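Unit 4: Daylight in Single-Story Rooms
Course handout, Interior Environment I
Instructor: Vilja Kinnunen

4.1 Scope

Unit 3 dealt with electric lighting and the lumen method. Unit 4 covers light from the sky and the sun, how it enters a room, and how much of it reaches the working plane. Only simple rooms are considered. Atria and light wells are left to Unit 6.

4.2 Terms

Illuminance is the light falling on a surface per unit area. The SI unit is the lux, one lumen per square meter. Older American drawings use the footcandle. One footcandle is 10.76 lux.

Daylight factor (DF) is the illuminance at a point indoors divided by the illuminance on an open horizontal surface outdoors at the same moment, under an overcast sky, given as a percentage. Direct sun is excluded.

The working plane is the height at which the task is done. For this course it is 800 mm above the finished floor unless the problem states otherwise.

4.3 Components of the daylight factor

Three parts are added together. The sky component is light that reaches the point straight from the sky through the opening. The externally reflected component comes off other buildings and the ground. The internally reflected component comes off the walls, floor and ceiling of the room itself.

For a horizontal rooflight with no taller buildings nearby, the externally reflected component is small and may be dropped. For a side window on a narrow street it may not.

4.4 Toplight compared with sidelight

A horizontal opening sees the upper part of the sky. Under the standard overcast sky the zenith is three times as bright as the horizon, so a square foot of rooflight delivers more light to the working plane than a square foot of window. The drawback is summer sun, which is high and strikes a flat opening close to square on. Heat gain is treated in Unit 5.

A sloped opening falls between the two cases. Its view of the sky depends on both pitch and orientation, and both must be recorded before any calculation is started.
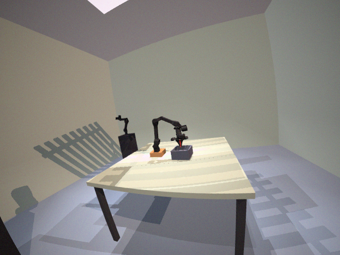 Figure 4.2. Rendered room with a skylight in a sloping ceiling. Note the hard-edged shadows on the floor.

Sharp shadow edges go with a small or distant source. An overcast sky is a large source and gives soft edges or none. A rendering made with a direct sun setting therefore cannot be used to estimate DF, whatever the brightness of the surfaces in it. Check the sky model first.

4.5 Surface reflectance

The internally reflected component depends on the area-weighted average reflectance of all room surfaces, glazing included. Use measured values where they exist. Paint makers list light reflectance value (LRV) on the color card, and this may be entered directly as a percentage. Floors are usually the darkest large surface — carpets in particular — and students tend to overstate them.

4.6 Worked problem

The Gosdale reading room has a net glazed rooflight area of 9 square meters and a floor area of 114 square meters. Find the ratio of glazing to floor.

9 / 114 = 0.079, or 7.9 percent

The ratio is a first check only. It says nothing about glass transmittance, dirt, or the depth of the rooflight curb. Apply the correction factors from Table 4.1 before comparing designs.

4.7 Assignment

Problems 1 through 6, due Wednesday at the start of lab. Show units on every line. Light meters are signed out from Booker Holloway — return them with the cap on.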